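Eleven Months of Running a Shop That Lives in My Laptop

I meant to write this in February and then a shipment of glaze brushes turned up early and swallowed the whole month. So it's overdue, and a bit long, and I'm still excited enough that I'll probably forget half of what I wanted to say.

Quick catch-up if you're new: I run Skudisska, an online store for people who do crafts at their kitchen table. Brushes, small tools, storage boxes, a few kits. I started it after 17 years of working for other people's companies, mostly in purchasing, where I got very good at buying things and never once had to sell any of it. Selling is so much more fun! It's also much harder, and I was pretty bad at it at first.

The first version of the store had 719 products in it. I thought a big catalog would make me look serious. What it did was make every single job slow. Changing a shipping rate took an evening. Updating photos took a weekend. People would land on a page with 15 flat brushes that looked almost the same, scroll a little, and leave. I could see it happening in the stats and I still kept adding brushes.

Jonatan Sjögren talked me out of it. We used to share an office and he now runs Avov, a small web shop for bike repair parts, and he has the calmest way of telling you that you're doing something silly. He asked me which products I'd be sad to lose. I got to maybe thirty and ran out. He didn't say anything after that, he just let me sit there with it.

So I cut, and I cut hard. I put a big pile of things on clearance, let other lines run out, and stopped reordering anything I couldn't describe in two sentences without checking the supplier's sheet. It was scary for a few weeks, and then orders started picking up – the same visitors were finding what they came for, and the product pages finally sounded like a person had written them. I had, of course, because now I had time to.

The other big change was moving the store over to Calvo. I'd been on a setup that I had patched together from plugins, and every update broke something different. Calvo does less, and I love it for that. The checkout is one page. The stock count is right when I look at it. I lost my fancy gift wrap option in the move and exactly one customer has written to ask about it (hello, and yes, I'm working on it). 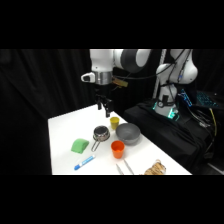
Product pages are where I spend most of my time now, and I've become a complete nerd about them. My old descriptions started with materials and measurements, because that's how a purchasing person thinks. The new ones start with the thing the buyer wants to find first, and the rest can wait its turn. I think about it a lot like that little yellow cup on the white tabletop: next to all that black, white and gray equipment it's a tiny object, and it's still where my eye goes. Every page needs its yellow cup. For a brush it might be the kind of line it paints, for a storage box it's how many jars fit inside. I rewrote my best seller with that idea and then couldn't stop, and I ended up doing the entire catalog in one very long stretch with a lot of toast.

Email was the part I dreaded most. I don't like getting newsletters, so I felt like a fraud planning one. Zbigniew Kwiatkowski, who I met in an online group for small store owners, let me read a year of his, and they were great! He sells tea. He writes a few paragraphs on whatever he's been drinking, mentions what's back in stock, and signs off. There are no countdown clocks or shouting. I copied the general shape (with his blessing) and sent my first one to a list so small that I recognized most of the names.

People wrote back. I wasn't ready for that at all. One woman told me she paints birds on old tiles and wanted to know which brush I'd pick for feathers, and we ended up sending messages back and forth for a week. She bought two brushes in the end, and I changed the whole detail brush section because of what she told me. I'd never have gotten that from a stats page.

Now for what hasn't worked, because there's plenty. Paid ads have been a flop for me. I tried three times, with different pictures and different words, and each time I spent more than I made. I know other people do very well with them, and I'll probably try again when I have somebody to show me what I'm missing. Selling through Stostix was a mixed bag too. The orders came in nicely, but after fees there wasn't much left, and I never got to know who was buying. I've kept a few kits up there and moved everything else home.

Returns were a headache until I wrote a policy in plain words and put it right beside the buy button. I was nervous that making it so easy to find would bring more of them. So far it's been fewer, and the ones I get come with friendlier notes.

As for what's next, I want to put together a proper beginner kit. I've got a test version on my shelf with four brushes, a small palette and a booklet I'm still fighting with. My sister tried it and skipped the booklet entirely, so that's going to be shorter. I'd also like to offer shipping to Canada before the holidays, and I've started reading up on the customs forms, which I'm enjoying more than I expected to (purchasing habits die hard).

If you run a small store yourself, please tell me in the comments what you cut and what you wish you'd kept. I read all of them, usually at six in the morning with my first coffee, and I steal the good ideas shamelessly.

Contact | Copyright Skudisska, all rights reserved | Back to top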